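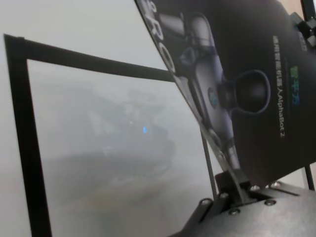

Buying the house took her less time than buying the dryer, according to Rezaul Cassim's sister, and she still thinks she got the better deal on the dryer. She made an offer on a two-bedroom ranch on Hegarty Street after a 15-minute walk-through, with another couple waiting on the porch. The inspection contingency was gone by the time the papers were signed. She found out about the sewer line in July.

Cassim tells that story to most of the first-time buyers who come through his office in Brultus. He has been an independent home inspector for long enough to have seen the market run hot, cool off and run hot again. What stays the same, he says, is how little time people spend looking at the parts of a house that cost the most to fix.

"They look at the kitchen," he says. "I understand it. You're going to stand in the kitchen every day. But you can replace a kitchen on your own schedule. You can't replace a sewer line on your own schedule."

Brultus is a town of older houses. Most of the blocks between the river and the old rail yard were built up before 1960, and the neighborhoods east of Fitlow Avenue are older than that. The houses are solid for the most part. They have plaster walls, full basements and front porches deep enough for a couch. They also have clay drain pipes, knob-and-tube wiring hidden behind newer panels, and additions put on by owners who did the work themselves on weekends.

For years the usual way to deal with all this was the inspection contingency. A buyer made an offer, the seller accepted, and the buyer had a week or more to bring in an inspector. If the report was bad, the two sides talked about repairs or a lower price, or the buyer walked away with the deposit. When there are several offers on the same house, that clause is often the first thing to go.

Agents have found ways around the problem, and some work better than others. The most common in Brultus now is the pre-offer inspection. The buyer pays an inspector to walk the house before any offer goes in, usually during the showing or in a separate slot the seller's agent sets up. Cassim does these as a shorter visit with a verbal report. He looks at the roof from the ground and from the attic, the foundation, the electrical panel, the furnace, the water heater and whatever he can see of the plumbing. He doesn't test every outlet or run every window up and down.

The drawback is plain enough. A buyer who loses out on three houses has paid for three inspections and owns nothing. Cassim has had clients stop calling after the second one, and he doesn't blame them.

Vichien Suksawat has sold houses in the area from a storefront office on Cimari Square, and he takes a slightly different line. He tells buyers to keep the contingency but shorten it. A seller who won't accept ten days may accept three, particularly if the buyer already has an inspector lined up and can say so in the offer. Another version keeps the right to inspect and the right to cancel but gives up the right to ask for repairs. Sellers like that one, he says, as they have usually had enough of the back-and-forth over loose railings and slow drains.

"A seller is worried about being nickel-and-dimed," Suksawat says. "Tell them in writing that you won't do it and a lot of them relax."

He has also talked buyers out of houses, which he says agents do more often than people think. The last one was a brick four-square near the park with a new roof and a wet basement. The listing called the basement "dry and usable." There was fresh paint on the lower part of the walls and none on the upper part. His clients wanted it anyway. He asked them to come back after a rain, and they did, and they bought a different house.

Both men have a list of things they check first, and the lists overlap a good deal.

Start outside

Cassim spends the first part of any visit walking around the house. He wants to see which way the ground slopes. Soil that runs toward the foundation will bring water with it, and in the clay soil around Brultus the water stays put. Downspouts that end at the wall are a cheap fix, but they tell him to look hard at the basement corners. He looks at the chimney for a lean and at the porch for a gap where it meets the house. Old porches here often sit on shallow footings and settle separately.

Large trees get a note too. A silver maple in the front yard of a house with clay pipe means he will recommend a camera inspection of the sewer line every time. That is a separate service, done by a plumber, and it costs a fraction of the repair.

The basement

A finished basement makes him more careful. Paneling and drywall cover the walls he would like to see, so he looks in the utility room, under the stairs and behind the furnace. White, powdery stains on block or stone mean moisture has been coming through. A horizontal crack in a block wall is more serious than a vertical one, and he will send a client to a structural engineer for it.

He likes to find a basement with things stored in it. Cardboard boxes sitting on a bare floor with clean, flat bottoms are a decent sign. Everything up on pallets is a sign of another kind.

Heat, power and hot water

The age of a furnace is on its label, and so is the age of a water heater, though some makers bury the date in the serial number. Suksawat asks sellers for service records and notes down who has them. A furnace at the end of its life isn't a reason to pass on a house. It's a number to put in the budget.

Wiring is harder. A new panel can feed old circuits, and from the basement stairs it all looks modern. Cassim checks the attic, where the original wiring tends to be left in place. Some insurance companies won't write a policy on a house with active knob-and-tube, and others will write it with a deadline to replace. Buyers should call an insurer before they make the offer. He says this twice in every meeting.

Permits

Any Brultus address can be looked up at the town building office, in person or by phone. The file will show the permits pulled for the house and whether they were closed. An addition with no permit isn't always badly built, but the buyer takes on the risk of having to open it up later. Suksawat pulls the file on every listing he takes. He had one where the permit for the back bedroom had been open since 1985. The inspector came out, looked at it and signed off in an afternoon.

What it costs to wait

There is an argument for sitting out altogether, and the readers who write to this magazine make it regularly. Rents in Brultus have gone up, but more slowly than monthly payments on a new mortgage at current rates. Someone who plans to stay 2 years or less will probably come out behind by buying, once closing costs and the agent's fee at the other end are counted. Suksawat agrees with that, and he says so to people who walk in without an appointment.

For those who plan to stay longer, he suggests working out the full monthly figure before looking at a single house. That means the loan payment, property tax, insurance, water and sewer, heat, and an amount set aside for repairs. On an older house he would set aside more than the online calculators suggest. Heating oil catches a lot of people. There are still whole streets off Fitlow Avenue with no gas main.

Then there is the matter of how much to hold back. Buyers who put every dollar into the down payment have nothing left when the water heater goes. Cassim would rather see a smaller down payment and some cash in the bank, even if it means paying mortgage insurance for a while. Lenders may see it differently, and it's worth asking for the figures both ways.

His sister's sewer line was 85 feet long, from the cleanout to the street. The plumber replaced the worst section first and did the rest after the ground thawed. She has since put in a new walk over the trench and planted a hedge along one side of it. She is thinking about the kitchen next.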